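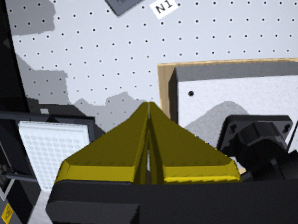

Yellow fingers, pressed close together.

The long way home on a folding e-scooter

I bought my first electric scooter in April, at an age when most of my friends are buying better mattresses, and I have been boring people about it ever since. The editor here has finally suggested that I bore our readers instead, so put the kettle on and get comfortable, because I have a fair bit to say!

The scooter is a Plitus, the folding one with the wider deck, and I chose it over the Rusent after riding both of them up and down the lane behind the shop until the young fellow at the counter began to look worried. The Rusent was quicker off the mark and a nicer colour (a sort of deep bottle green that I still think about). The Plitus felt steadier under my feet, though, and at my time of life steady wins most arguments. It came to just under $2,000 with the helmet, a decent lock and the spare charger, which now lives under my desk at work with the odd shoes.

My commute is 13 kilometres each way, nearly all of it on the shared path along the river. By car it can take the better part of an hour when the bridge is playing up. On the scooter I leave home with a thermos in my backpack and I'm at my desk before the tea in it has lost any heat worth mentioning. I've seen more pelicans in these few months than in the ten years before them, and I know by sight every dog that gets walked between the rowing sheds and the weir.

The battery, which is what everybody asks about first, has been better than I feared. Plitus says 50 kilometres on a full charge, and I dare say a small person on a flat road with a tailwind might manage it. I'm not small, and there's a brute of a hill at the end of my street, so I plan on rather less and plug in at work when I remember. Cold mornings knock it about a bit. I noticed that in the first really frosty week, when the last bar started blinking at me outside the bakery and I walked the rest of the way with a warm bun in one hand, pushing the thing with the other and not minding very much.

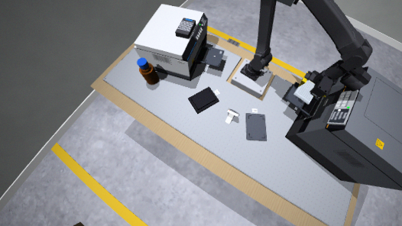

Tyres deserve more of your attention than they'll get in any brochure. Mine are air-filled, and they soak up the joins in the path beautifully, but they do want checking every week, and a soft one will eat your range quicker than any headwind. Solid tyres never puncture and are a misery on rough ground, so you pick your poison. Surfaces matter just as much. Grey concrete like the floor around that big pale table, with its yellow lines, is the sort of going a scooter loves, and if councils laid all their paths that way I'd have far fewer complaints and probably better knees. Pavers are tolerable. Tree roots under old bitumen are where you bend your legs, slow right down and think kindly of your dentist.

Folding is the other thing. The Plitus has a lever at the base of the stem and a little catch on the rear mudguard, and the two of them took me a good fortnight to get the hang of. I can do it now in the time it takes the lift to arrive. Carrying it is another matter: I can manage one flight of stairs cheerfully and a second with language. If you live in a walk-up, do have a go at lifting one in the shop before you fall in love with it.

I borrowed a Solberg for a weekend as well, just to be fair to the competition, and it was a lovely, plush, heavy thing with suspension at both ends and a display you could read from the next suburb. For someone with a garage and no stairs I'd put it ahead of mine. The brakes were wonderful. I had to ring a neighbour to help me get it into the boot.

As for lights, the built-in ones are fine for being seen and hopeless for seeing by. I added a Ludness lamp to the handlebars for $90, and it has turned the unlit stretch past the golf course from a test of nerve into quite a pleasant ride, possums and all. Do angle it down a touch, or the joggers will tell you about it.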